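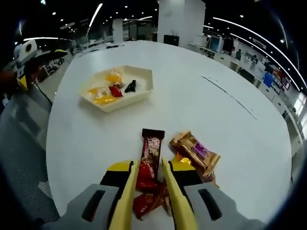
Call them before you call anyone else, Paraskevi Kontogiannis told her sister when the house in Ustton finally sold, and get the piano up the stairs on their watch. We were so pleased to hear that one, because the piano took us most of a morning and we were a little worried she'd only remember the noise!

So, hello from Skudow. We're a small moving company with one yard, 7 trucks and a crew that mostly came to us through cousins, neighbors and people who liked the way we carried a wardrobe. Gerasimos Spanos started the business with a rented van and a stack of blankets from his mother's attic (we still have a few of them, and yes, they still go around the good mirrors). Orestis Vrettos joined him that September, and between them they did nearly 200 moves before they could afford a second van.

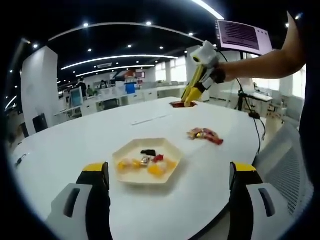
Every move begins with a visit, and we don't charge for it. Nadiia Nechyporuk comes out, walks through the rooms with you, opens the closets you'd hoped she wouldn't open, and writes up a price that stays the same on the day. If you'd sooner come to us, you're very welcome, and we can sit down at the round white table with your list and whatever questions you've got. Have some candy while you're at it, the red and gold wrapped ones or anything off the plate, and bring the kids if you need to. It can take a while to talk through a whole house and we'd hate for you to feel hurried.

We work all over Skumden and Ustton, and we'll go farther if you ask us nicely. Pianos, grandfather clocks, fish tanks (empty, please) and very large sofas are all fine. We also rent out moving boxes, 200 of them at last count, and we pick them up again when you've unpacked.

To set up a visit, phone the office or stop by the yard and ask for Nadiia or Gerasimos.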